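首页 小说 随笔 旧刊 投稿

阅读时间：3分钟

水脉

请人来找水，是我岳母的主意。村里的井从夏天起就见底了，到十一月，哈杜戴尔一带的人都到坡下去拉水，一趟来回要走两里多的烂路。

来的人叫雅罗斯拉夫·亚琴科，从特雷尼亚过来，骑一辆旧摩托，后座绑着一只布包。包里是两根铜丝，弯成直角。他收三千，先付一半。

“找不到呢？”我问。

“没有找不到的，”他说，“只有挖得不够深的。”

我在水务所抄过十七年的表，这种话听得多了。地底下到处有水，往下挖三十米，换谁来指都能指中。我把这个道理讲给岳母听，她正在给客人煮茶，头也没抬。

亚琴科喝完茶，在后院走了一圈，又走了一圈。铜丝在他手里晃，有时交叉，有时不交叉。里兹万趴在墙头看，他是隔壁的孩子，一直问为什么那根会动。我说手腕一斜它就动，你拿筷子也行。亚琴科听见了，不生气，只是走到柠檬树那边去，站住，用脚跟在土里碾了一个坑。

“这儿。”

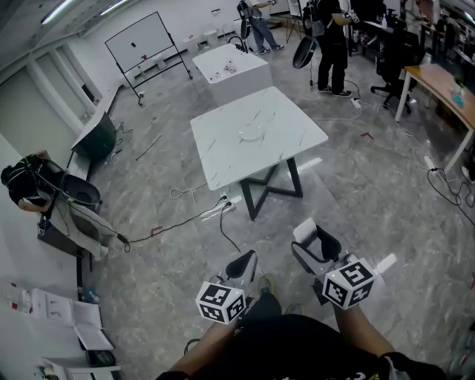
我问他为什么是这儿。他说底下有一条脉，从东往西走。我又问他怎么知道是从东往西，他看看我，像看一个不肯吃药的病人。

“你太太信吗？”他问。

“梅纳卡谁都信。”

这话不公平。梅纳卡不信的事情也有，比如我说过戒烟，说过要修屋顶。晚上她躺在床上跟我算账：打井队的钱，水泥圈的钱，剩下那一千五。我说不如等雨。她说你去年也说等雨。

打井队的头儿叫贾纳卡·纳纳亚卡拉，一听是亚琴科指的点，笑了一下。我以为总算有个明白人，结果他说：“他指过我家那口。”

“出水了？”

“出了。”

“多深？”

他想了想，说记不清了。记不清的人我见过很多，凡是记不清的，多半都很深。

他们挖了两天。第一天全是红土，第二天碰到石头，贾纳卡坐在坑边抽烟，说要加钱。岳母回屋拿了钱。傍晚，底下的人喊了一声，吊上来一桶泥，黑的，湿的。大家都围过去，里兹万把手整个伸进去搅。岳母看了我一眼，什么也没说。

我说湿泥不等于水。我还说，要在鸡舍那边挖，也一样。

“那你去挖。”梅纳卡说。

夜里我睡不着，到院子里去。坑口盖着木板，我掀开一块，往下扔了颗石子，听了很久，不能确定听见的是什么。晾衣绳旁边有一截剩下的铁丝，我折成两段，弯出直角，一手一根，从鸡舍慢慢往柠檬树走。

走到一半，左边那根偏了一下。大概是风。我退回去，又走了一遍。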